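Teaching the club arm to pick up clothes: first grasps

This page is for new members of the Gimley robotics club who join the laundry team. Our task for the Wolalden student challenge is to lift one piece of clothing and drop it in a bin. Before you start, you should already know how to switch on the arm and how to use the stop button.

Step 1. Check the gripper. Open and close it three times from the Voltley control panel. If one finger moves later than the other, tighten the small screw at the base and try again.

Step 2. Put one garment on the cushion. Do not fold it. Hold it at the height of your shoulder and let it fall, so every start is different. Choose a color that is easy to separate from the gray fabric. Red works very well, white is more difficult under our lamps.

Step 3. Move the arm to the start pose and look at the wrist camera view. Both fingertips must be visible, with the gripper open. If you see only one, the camera has turned in its holder.

Step 4. Find a ridge. A raised fold is much easier to grasp than a flat part. Bring the fingers to both sides of it, low, but do not press in the cushion - the motors will stop with error 213 and you must home the arm again.

Step 5. Close slowly, wait one second, then lift. We use a closing force of 15 on the panel. With more, the thin fabrics slip out to the side.

Step 6. Save the run, also when the grasp fails. Failed runs are useful for training. Write "miss" or "drop" in the notes field, in small letters, or the script does not read it.

Our goal is 315 saved runs before the end of October. At the moment we have almost 100, so please do a few every time you come. When you finish, park the arm and put the clothes back in the Shearer box under the table.

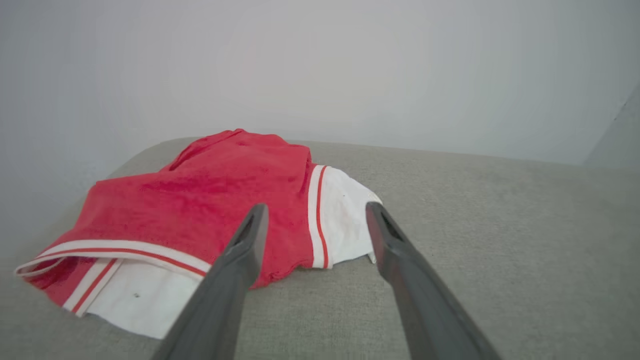

Wrist camera view with the gripper open, before closing on the red fabric.

Related pages
Calibrating the wrist camera
Error codes of the Voltley panel
How to name your runs
Wolalden challenge: rules for the laundry task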